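## 4. Sorting the Givlow parts before you start

Do this bit first, it saves hunting later. Clear a flat surface – table is best, carpet eats the washers.

1. Open the Wako bag. Tip out slowly.
2. Short screws in one tub, long ones in another. Any open-topped tub will do.
3. Check the lid hinges against the sheet. There should be 2, left and right, marked on the back.
4. Put the spare seal somewhere safe. You wont need it till section 7.

**Note:** the older Fondimton kits have a grey seal. Fits the same.

A plain table and a turquoise tub is plenty for this stage.

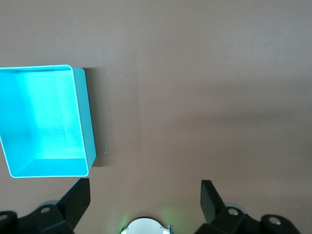 *Set-up notes by Odair Nogueira, revised September*

## 5. Fixing the water butt stand

1. Stand goes on firm ground. Slabs good, gravel ok if packed down.
2. Level it both ways. Check again once the legs are tight.
3. Leave 70 mm behind for the downpipe.
4. Hand-tighten all the bolts, then go round agian with the spanner.
5. Lift the butt on empty. Tap facing out.

**Caution:** never fill before the wall strap is on. A full butt weighs more than you think and will go over if the stand rocks.

**Caution:** keep small children off the stand, strap or no strap.

Strap too short? Sasilach extension, part 87 – order from the shop, not the helpline.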